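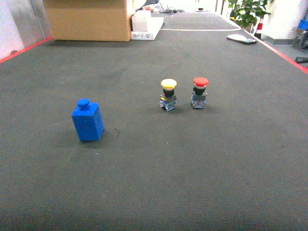 ## 4. Setting up the button-press task

You've mounted the arm, you've run the joint check, and now you get to teach it something! The button-press task is the one we suggest for a first session with the Trendomov Morris kit. A push button is a great first target. It stands out from the mat, it has a clear top, and the arm only has to come straight down on it. Most people have a full run going before lunch.

Set aside an afternoon if you want to do the whole section, including the recording in 4.4. If you only want to see the arm press something, 4.1 to 4.3 will get you there.

### 4.1 Get the table ready

1. Cover the work surface with a plain, matte fabric. Dark gray ribbed carpet works very well. It keeps small parts from sliding and it doesn't throw glare back at the head camera.
2. Smooth the fabric from the center out. A ridge that looks harmless to you can tip a button over.
3. Set the overhead light to an even, medium level. Strong side light makes long shadows, and Pruvau (the control software) sometimes draws the edge of an object around its shadow.
4. Move boxes, cables and tools to the far end of the table or off it. They can stay in the camera's view as long as the arm can't reach them.

> **Note:** You don't need a bare room behind the table. We trained the stock model in the Stonoddale workshop, with people walking past and plants and carts in the background, and it copes with that kind of thing really nicely.

### 4.2 Place the objects

The starter layout uses a yellow mushroom-head button, a red one, and a blue block with a knob on top. The two buttons are targets. The block is there for the arm to steer around.

1. Stand the yellow button near the middle of the camera view, contact block down, cap up.
2. Stand the red button to the right of it, at the same depth.
3. Stand the blue block upright on its narrow end, to the left of the buttons and a little closer to the camera.
4. Leave the front of the mat clear. The arm comes in from that side.
5. Open the **View** tab in Pruvau and check that all three objects have an outline. If one is missing, shift it slightly and press **Refresh**.

The spacing doesn't have to be perfect. Try a few versions once the first run works - it's fun to watch the path change when you slide the block closer to the buttons.

> **Caution:** Use loose, unwired buttons only. Never run this task on a button that is connected to a machine or to line power. The terminal screws at the base must not be live.

### 4.3 Run the first press

1. Keep the stop switch within reach of your free hand.
2. In Pruvau, choose **Tasks > Press > Single target**.
3. Click the yellow cap in the camera view. A ring appears around it.
4. Set the speed to 30 percent. You can go faster later.
5. Press **Preview**. The planned path shows up as a dotted line, and it should clear the blue block with room to spare.
6. Stand back from the mat and press **Run**.
7. Wait for the arm to return to its rest position, then repeat with the red cap.

If the button tips over instead of going down, the arm is landing off center. Open **Fine tune** and nudge the contact point toward the middle of the cap. A small patch of non-slip tape under the contact block also helps a lot, especially with lighter buttons.

> **Caution:** Don't reach in to straighten an object while the status light is green. Press **Pause** first and wait for amber.

### 4.4 Record your own runs

This is my favorite part of the kit. The stock model comes with 2,186 recorded presses, and you can add your own on top of them. The base unit stores up to 4,000 runs before it asks you to move files to a drive.

1. Choose **Record > New set** and give the set a short name.
2. Guide the arm by hand through one press, slowly and without stopping halfway.
3. Press **Keep** or **Discard**. Be picky here. A shaky run is better thrown away.
4. Move the objects a little and go again.
5. When you have enough runs, press **Train** and leave the unit switched on.

My own set had 378 runs in it when the arm began picking the right color every time, even with the buttons swapped. Yours may need fewer if your lighting is steadier than mine.

> **Note:** Training overnight is fine. The arm locks in its rest position and the fan runs at low speed.

When the set is trained, go to section 5 to load it as the default model.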